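From: Liesbeth Van den Broek
To: the Amuvberg hut list
Subject: Re: Re: kitchen shelves, food for the long weekend, and the stove question

Hi all,

Sorry for the slow answer, I was down in the valley with no laptop and typing long mails on a phone makes me grumpy. I'm going to quote Siebe's message and answer in between, because he asked about nine things at once and I'd lose track otherwise!

Siebe De Graaf wrote:

> Hello everybody,
>
> I've been trying to plan the food for the February stay and I'm running into
> the same trouble as last year. We carry up far too much pasta, no one knows
> what is already in the hut, and by the third evening everyone is eating
> crackers out of somebody else's bag. Can we agree on a shopping list before
> people start buying things?

Yes please. I still have the list from last winter and it is a mess, half of it is in pencil and the other half is in Dirner's handwriting, which only Dirner can read. What I do remember is that we finished the oats on the second morning and took home nearly all the rice. So more oats, less rice. And could we please have real butter this time? The tub of spread we had froze on the windowsill and then went grainy, and I ate it on bread for days because I was too stubborn to throw it out.

My feeling is that suppers should be shared and lunches should be everyone's own business. Some of you ski until dark and come in starving, and some of us (me) like to have soup at noon and a nap. There is no one lunch that makes all those people happy. Breakfast is somewhere in the middle – coffee, tea, oats and bread from the common box, and anything fancier you bring yourself.

> Second point. How much are we paying each? Last time it was 30 per person
> and I think the kitty came up short.

It did come up short, but the gas did that, the food was fine. I have the slips here. Groceries were 399 altogether and the gas bottle and the wood came on top, and that brought us to 523. So if we keep 30 as the food share and put the gas and wood into the hut fee, where they should have been in the first place, I don't see a problem. I'd rather do that than have everybody digging for coins at the parking lot again. Does anyone object? If I hear nothing I'll put it in the sheet.

> Third, the stove. Is it true that we aren't supposed to use the left burner?

True! The knob sticks and it stays on low when you think you've turned it off. I've asked Smits to look at it when he goes up to shovel the roof. Until then use the two on the right and leave the left one alone, even if you're making three things at once and it looks so handy. And open the little window over the sink when you cook, please. The whole place smelled of onions last year and my sleeping bag still does a bit.

> Fourth, I can bring the big pot from home, the one we used for the chili. Is
> there still a ladle up there?

There is a ladle. There are in fact far too many ladles, and one decent knife, so if anybody has a bread knife they can spare, bring it and leave it there. Yes to the big pot! The hut pot has a loose handle and I don't trust it with anything hot in it. On the chili, I'd like to make a case for the bean soup from two years ago. It's the same amount of work, it can sit on the back of the stove all afternoon, and the people who don't eat meat don't have to have a separate little sad pan on the side. I can do the soaking at home and carry the beans up already soft, in a bag with a good knot.

Recipe for those who weren't there: onions and carrots cut small, cooked slowly in a lot of oil, longer than you think. Then garlic, a spoon of smoked paprika, a can of tomatoes, the beans, and water to cover. Let it go until the carrots give up. Salt at the end. A splash of vinegar in each bowl, and bread. It's better on the second day, if there is any.

> Fifth and last, the snacks. I don't want to start a war but something has to
> be done about the snacks.

Haha, okay. I agree though. Last year the snack situation was one giant heap in the corner of the bench, and whoever sat next to it was the one who ate it (I sat next to it). Chocolate went on the first night, and then there was a lot of quiet looking in bags.

What I'd like to try is baskets with a mark on them, so you don't need to read a label with foggy glasses on. I'm thinking triangle for the things you can take any time, square for what has to last the whole stay, and circle for the stuff that goes out on the trail in your pockets. We can argue about which shape means what, I'm not attached to it. Plain light-colored tubs and a fat black marker is all it takes, along these lines:

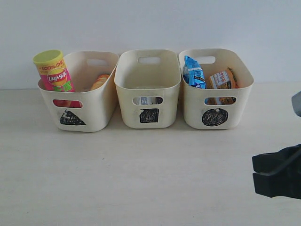
Photo: Ustudis

They'd go at the back of the counter against the wall, and the heap on the bench is abolished. If you bring something you don't want to share, keep it in your pack, no hard feelings. I have a bar of dark chocolate in mine every year and I've never felt bad about it.

One more thing on snacks, as long as we're there. Please bring things that survive being sat on. Nuts, dried apple, hard cheese, those dense little oat bars. Chips are lovely but they take up half a backpack and arrive as sand. And mice! Nothing open overnight, not even for people who are coming right back to it. Smits found a nest in the drawer with the dish towels in the fall and I had to wash every single one of them.

A few other bits Siebe didn't ask about but which belong in the same mail:

Water. The pipe is shut off for the winter, so we melt snow or walk to the spring. The spring is nicer and the walk is short, but it's steep on the way back with full cans. Two people per trip, mornings, and we take turns. I'll put a list on the door.

Puzzle. Dirner is bringing the 1,000 piece one again. Could everyone please not move it off the big table at suppertime by tilting the board? We eat on the small table and the bench that evening and it will be cozy.

Sleeping. Upstairs is warmer, downstairs is quieter. First come, first served, but if you snore you know who you are and you know where downstairs is.

Trash. Whatever we carry up, we carry down, and that goes for tea bags too. Flatten the cans. I'll bring the strong bags.

Siebe, could you turn all this into one list with names next to things? You're better at it than I am, and I'd forget the coffee. I can do the shopping for the dry goods, and if somebody with a bigger car takes the bread, vegetables and butter we're most of the way there. I still need to hear from the people coming up late on the first day – if you won't make it before 7 p.m. tell me, and we'll keep the soup warm and leave the lamp on at the gate.

Looking forward to it a lot!

Liesbeth

PS. Whoever left the green wool socks on the drying line last winter, they're at my house, they're clean, and I've been wearing them.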